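Tags: Film & TV production, Co-production tools, Set-up guides

4. Linking a second studio to your Undska slate

Undska is sold as a way for two production companies to share one film budget without emailing spreadsheets. It can do that. Allow more time than the welcome screen suggests, and keep your spreadsheet until you have closed a full month.

4.1 Before you start

1. Both studios need a paid seat. The trial seat lets a partner look at the slate but not approve spending, a limit the sales page leaves out.
2. Agree the split on paper first. Undska accepts any two shares that add up to 100 and won't ask whether anybody signed for them.
3. Pick one currency. The "live rate" option updates at 2 a.m. and will alter totals you approved the day before.

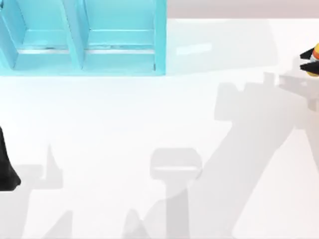
One reader at Nedamham wrote in to say that the live rate can be frozen per title, under Rates > Hold, and that it had worked for them since August. We tried it on two titles. It held on one.

4.2 Sending the invitation

1. Open the title and choose Partners > Add.
2. Type the partner's company name exactly as it stands on their account. Narari and Narari Films are treated as separate companies.
3. Set the approval limit. The default is 4000, in whatever currency you picked, and anything below it goes through without a second signature.
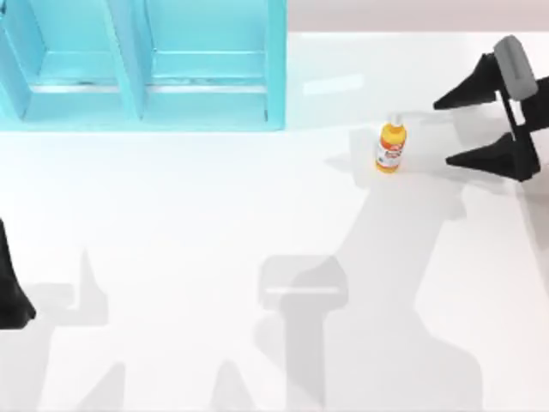
4. Press Send. The link lasts 29 hours, so don't send it late before a holiday.

Caution: "Full partner" includes the right to remove you from the title. Use "Joint partner" unless your lawyer says otherwise.

4.3 Territories and release windows

1. Go to Rights > Territories and assign each one to a studio.
2. Leave unsold territories blank. "Shared" sounds safer, but it splits the income and charges all the costs to whoever made the title.

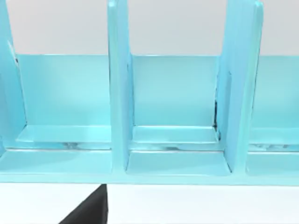

Fig. 4: Turquoise-blue unit with upright dividers

3. Export the table and read it. The on-screen version hides rows with no date.

Note: The Thambiah add-on claims to spot clashing windows. It missed both of the clashes we planted.
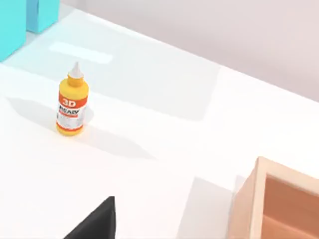
4. Ask the partner to export their own copy and compare the two line by line. If they differ, trust neither. Remove the partner, clear the territories and repeat from 4.2.

See section 5 for closing the month.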